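Notebook, kitting table, October, started 8:40

The parts for the Vindemton order came up from the store before I had my coffee, so I started to lay them out on the white table. We use the same arrangement as for the Kamau job: bins at the left and right edges, steel tray in the middle. The steel tray is for the kit that is being made at the moment and for nothing else. Last month I found a pen and two cable ties in it, and I would like this not to happen again.

The order is for 40 kits. I do not put all the parts on the table at once. The wires of the small cylinders catch each other very easily, and when there are too many in one bin I spend more time pulling them apart than making kits. A few at a time is slower to refill but faster in total.
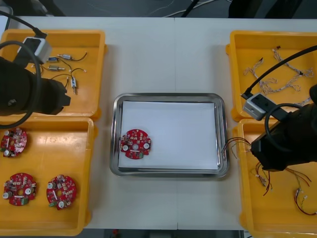
PARTS ON THE LEFT SIDE

Cylinders go in the upper bin, round red boards in the lower bin. The cylinders come with their leads attached, and the leads must not be used as a handle. I wrote this on the card for the store too — one from the Trerness lot had a lead pulled half out of the body, and I put it aside with a label.

The round boards need space between them. They have tall capacitors and green connectors, and if one board lies on another, the edge can scratch or bend something. Three in the bin is comfortable. With five it was already a pile. I take them by the outer edge with two fingers, or through the hole in the center when the edge is difficult to reach.

The bag label for the boards says 2526, and this agrees with the sheet. The sheet for the cylinders is the old version. I corrected it by pencil, but somebody with access to the file should correct it properly.

10:15. Stopped to separate leads. The method that works best for me is to hold one body still, follow its wire back to the crossing, and lift the other wire over it. Pulling makes the loop smaller and then it is really a knot. Beaudoin ships the same kind of part with a paper band around each lead. I will ask if our supplier can do it as well, because at 3000 pieces per year the time is not small.

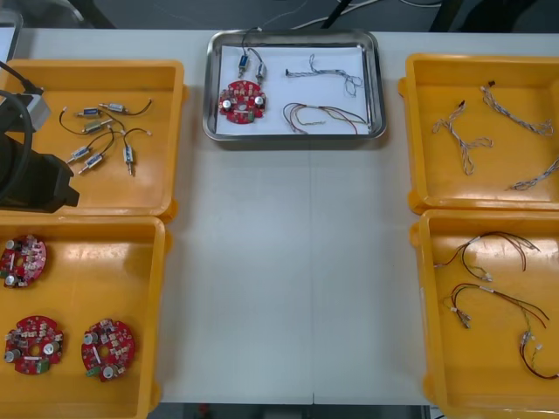
Should the leads be straightened before the part goes into the kit?

Only loosely. Make one wide loop and leave the connector end free, so that the person who opens the kit can find it. Do not fold the wire sharply near the body.

11:50. First 3 kits are closed and on the shelf. In the second one I had forgotten the board and had to open the bag again, so now I put the board in the tray first and the cylinder after.

To do: new sheet for cylinders, more small bags, ask the store about the Trerness lot. Wipe the steel tray before the afternoon.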